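Sorting nuts off a turntable, part two
5 Jun 2022

The last post ended with the arm model loading and falling through the floor. That was a missing collision shape on the base mount and took Saron Abera one evening to find. Since then our group at the Murkwood robotics club has been working on the actual task for the student round of the Arkard challenge: pick nuts from a rotating tray and drop them in a bin. Orange ones count, gray ones cost you points.

The first round is judged in simulation only. You submit a controller, the organizers run it on scenes you have not seen, and you get a score back. Nuts start in different places every run and the tray speed changes too. The hardware round is in December, for the teams that get that far.

We split the work in the usual way. Jadwiga Sobczak has the motion planning, Saron has the scene and the physics settings, Sadao Imai has the vision code, and I have the part that decides what to do next, along with the logs. The logs are most of the job.

Scene first. The tray is a simple round body on one revolute joint with a velocity controller. The bar on the inside is fixed to the tray and turns with it, so any grasp plan has to treat it as a moving obstacle. We ignored this for a week. The planner only checked the bar at the moment the plan was made, and by the time the fingers came down the bar had moved into their path. Jadwiga now checks the approach against the predicted tray angle at five points along the descent. It adds 6 milliseconds per plan, which we can afford.

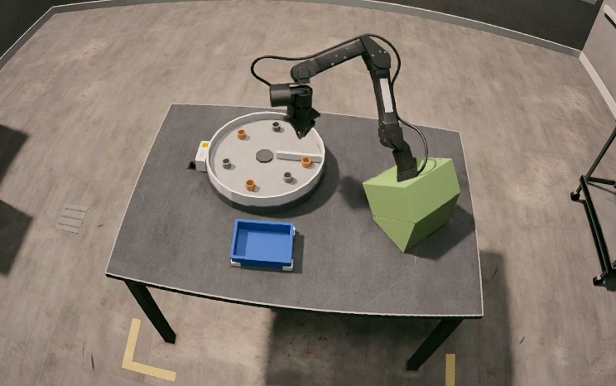 Contact between the nuts and the tray floor was the next problem. With the default friction the nuts slid outward as soon as the tray sped up and collected against the rim, where the fingers cannot close on both sides. Raising friction fixed the sliding and broke the grasp, since the same material was assigned to the fingertips and the nuts stuck to them after release. Separate materials for the tray, the nuts and the fingertips solved both. If you are doing something similar, set up the materials before you tune anything else. We threw out 235 logged runs that were made with the old values.

Picking from a moving target comes down to timing. The arm does not chase the nut. It goes to a hover point above the tray, waits for the nut to come around, and starts down early by a fixed lead time. The lead time covers the planner, the controller delay and the descent itself. My first version used a constant tray speed from the config file. The speed in the simulator ramps up at the start of each run, so the first pick always missed on the same side. I now estimate the speed from the last few vision updates and the first pick is no worse than the others.

Vision is simple on purpose. Sadao started with a small network and went back to a color threshold plus a contour fit. The lighting in the simulator is stable enough for that. The weak point is the shadow of the arm, which makes an orange nut dark enough to be dropped from the list while the gripper is hovering over it. The tracker now keeps a lost nut alive for 900 milliseconds and moves its position along with the tray. Chiyo Chiba, who ran in this challenge two years ago with the Iwasaki team, suggested that over lunch and it was a ten-line change.

On to the numbers. The current test set is 1377 picks, all with the new materials. Most of the remaining failures are nuts close to the bar, where one finger has very little room. Jadwiga wants to rotate the wrist so that both fingers come down parallel to the bar. I want to skip those nuts and come back on the next turn – slower, but no new code in the planner. We will try both and compare scores under the time limit.

Still open: the drop. We release too high over the bin and now and then a nut bounces out. Lowering the release point costs time on every cycle. Saron thinks the bounce is partly a restitution setting that nobody touched, so that gets checked before I change the path.

The code is in the club repository under zandano, which is the name of the controller and has no meaning. The config files there match this post. The README does not yet.

– Yuzuki Hosoda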